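Alldale Online Store – Customer Support
Ticket 2080: Yellow carton torn at front edge, plush toys inside
Status: Closed
Product line: Muvis plush
Opened: 2020-02-08

Customer message

I received my order of Muvis plush toys in the yellow cardboard carton. The top front edge of the carton is torn along its length and does not close properly. There was no outer box around it. I bought these to resell at a school fair in March and the carton was going to be used on the stall, so the condition of it matters to me. I have not thrown anything away. The packing slip says 12 pieces. Please tell me what you need.

Reply from support

Thank you for writing. Please do the following before we decide on a replacement.

1. Clear a table and set the carton on it with the label side facing you.
2. Leave the white label where it is. Do not peel it off or tape over it.
3. Take the toys out one at a time and check the seams, the ears and the stuffing. Squeeze each one gently.
4. Put any toy with a loose seam or a mark to one side.
5. Count what you have against the packing slip.
6. Send us pictures with the label side of the carton showing.

If you want to return the carton, it has to go back with the label still on it. The Clitidby warehouse turns away returns without one, even when the order number is written on the outside.

Customer message

I did the check this afternoon. All 12 are here. I went over the seams twice and squeezed each toy as you asked. Two had short threads hanging from the back seam, which I trimmed with scissors. I do not consider that a fault. No stuffing is coming out anywhere. One had a gray smudge on the foot and it came off with a damp cloth.

The carton is the only real problem. The cardboard is a single layer and the edge is rough, so the plush catches on it when you put a toy back in. I tried folding the edge inward but it springs up again. Both pictures are from the same table.

Yellow carton with the label on the front, lower right.
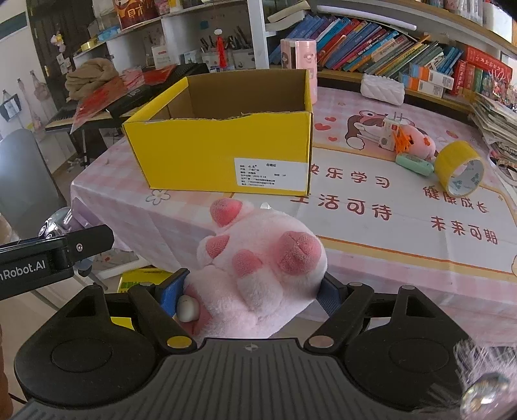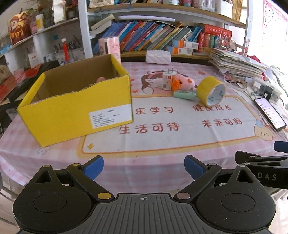

I would like a new carton if you have one. I do not need new toys. If there is no spare carton, let me know what I can do to stop the edge from catching, and whether a partial refund is possible.

Reply from support

Thank you for the full count. We have recorded the toys as complete and accepted. The trimmed threads and the smudge are noted on the order but need nothing further from you.

We asked Clitidby about a spare carton. They hold 396 of the plain brown kind and none of the yellow. The yellow ones come from Cao with the toys already packed and are not supplied empty. The next delivery is due after your fair.

For the edge, please try this:

– Trim the loose bits of cardboard with scissors, following the existing line.
– Run wide paper tape along the edge, half outside and half inside, and press it flat.
– Leave it for an hour before putting toys back in.

We can refund 7 percent of the order for damaged packaging. You keep the carton and the toys.

Customer message

The tape worked. I used two strips, one over the other, and the plush goes in and out without catching. It looks plain but it will do for the stall. I accept the refund.

Reply from support

Refund sent to the original payment method. Please allow 7 working days. We have passed a note to the warehouse asking for an outer box on Muvis orders from now on.

Ticket closed.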